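Chapter 4
Sorting by Color: Your Team's First Full Task
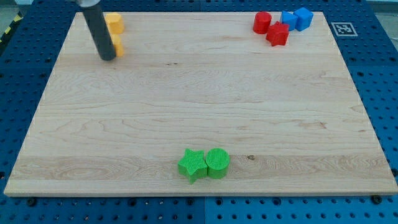 Sheila Parsons
Lead instructor, Kendmont Robotics Club, and co-author of the Rowbotham Student Workbook

By the time you reach this chapter you have bolted down your arm, leveled your board, and spent more hours than you probably expected teaching a machine where the corner of a piece of wood is. Well done! I mean that. The first three chapters are the ones where teams grumble, and I grumbled through them myself when I was learning, so if you are still here with your notebook open, you are past the dullest part of the year.

Now we get to give the arm something to do. The task in this chapter is the one every Kendmont team has started with, and it sounds so simple that new students sometimes ask if they can skip it. Put blocks of several colors and several shapes on the board. Ask the arm to gather them so that each color ends up in a group of its own, with the yellows together, the greens together, and so on, whatever their shapes may be. A star may sit beside a cylinder, as the green ones do in the photograph, and the program should be perfectly happy about it. Red and blue have ended up sharing a corner there, and I would like you to keep that corner in mind, for we will come back to it in Section 4.3 when we talk about how far apart two groups have to be before we agree to call them two groups.

You may be wondering why we push blocks in this chapter and leave lifting until Chapter 7. Pushing is forgiving in some ways (nothing gets dropped) and quite unforgiving in others. Try it yourself before you write any code. Take a pencil, hold it upright, and use the tip to slide a cube across your desk in a straight line. Then try the same thing with a cylinder standing on end, and then with a star. The star will surprise you. Touch it on a point and it spins; touch it in the notch between two points and it travels along quite nicely, at least until your hand drifts. Everything your hand does to correct that drift, without your thinking about it, is something you will have to write down for the arm.

My colleague Bjarke Fogh likes to have his students do the pencil exercise in pairs, one pushing and the other writing down every correction in plain words: "a bit left," "back off," "go around to the other side." One pair filled 14 pages before lunch. Most of what they wrote turned into their program later on, and I have borrowed the exercise for this book with his blessing.

What you will need

Your board, fastened as in Chapter 2
The arm, with the rounded pushing tip fitted
A set of blocks in at least three colors
The Pollel software, with your saved calibration from Chapter 3
Your team notebook and a timer

Plan on 12 class sessions for the whole chapter. Teams preparing for the Ilimar Challenge should leave a little extra room at the end, as the Challenge gives each team 30 minutes of table time and you will want to rehearse with the clock running.

Before you begin

Check your calibration again, even if it was fine yesterday. Tables get leaned on. Move the arm slowly to each corner of the board, and then to the center, and compare where it stops with where the software believes it is. If the two disagree, go back to Section 3.5 and repeat the steps there before you place a single block.

Then agree, as a team, on what "finished" means. Must the blocks of one color be touching? Is a finger's width close enough? Write your rule at the top of a fresh page and have everyone sign it. You are allowed to change it later, but please cross out the old rule neatly and leave it readable.

4.1 Choosing which block to move first

Suppose the blocks are scattered over the board and the arm is waiting above them. Which one should it go to?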